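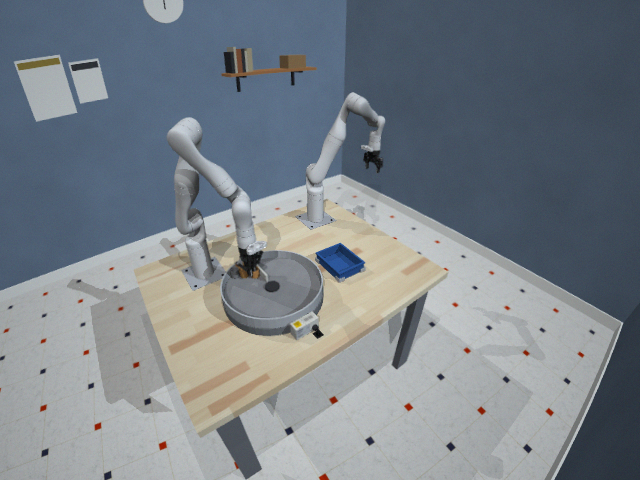 Two arms, one round basin and a blue tray on a bench top (simulated).

Sorting and clearing small parts: can a machine do it yet?

Workshop Tips, Rimgate Home and Bench Pages
Wednesday, May 29, 2019

Readers with a small shop keep asking whether the dull end of the work can be handed over. By that I mean emptying a tray, putting like with like, and clearing the bench before the next job. The short reply is that a machine can do some of it, slowly, if you set out the bench to suit the machine. The tips below assume you are weighing up a trial. Most of them help with sorting by hand as well.

1. Write the chore down as single moves.
"Tidy the bench" is no use to a machine. "Pick one brown piece from the turntable, put it in the blue tray, go back" can be programmed. If you cannot write the job in moves of that size, leave it on the manual list.

2. Give each kind of part its own place.
In the view that follows, the orange-brown pieces in the tray stand out plainly against the blue, while dark grey ones sit on a grey disc and are harder to pick out. Choose a tray colour that none of your parts share. Matt is better than gloss under a strip light.

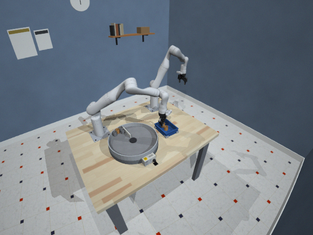
3. Fix the bases before anything else.
Bolt each arm to the bench through a square plate, and check the bolts after the first 30 hours. A base that shifts by the width of a pencil line will spoil every pick at full reach. The same goes for the turntable. On the Calvo bench kit I use a paper template, which saves measuring twice.

4. Keep the work within easy reach.
Set the tray close to the turntable and turn it until the gripper can get in without catching a side wall. It need not be square to the bench. Shallow trays are easier than deep ones — a wrist needs room above the rim.

5. Test in simulation first.
I ran the sorting job in Umemov for a week before buying so much as a bracket. A simulated cup costs nothing to drop. Of 606 attempts in my last batch, 27 ended with a piece outside the tray, mostly from a poor approach near the divider.

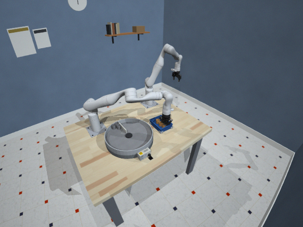
Small cylinders are a fair test because they roll, and because a cluster of them leaves little space for fingers. Where you can, space parts out before the machine starts. A divider bar on a turntable will hold them to one side, but it also gives the gripper something to hit, so raise the approach height there.

6. Be realistic about cost.
Allow around 2000 pounds for a modest one-arm set-up, before trays and guarding. A second arm helps only where two jobs can run without crossing. Dakgate sells plain steel trays that suit either arm or hand.

7. Leave these to people for now: wet cloths, tangled cable, mixed screws in a jar, and anything with a loose lid.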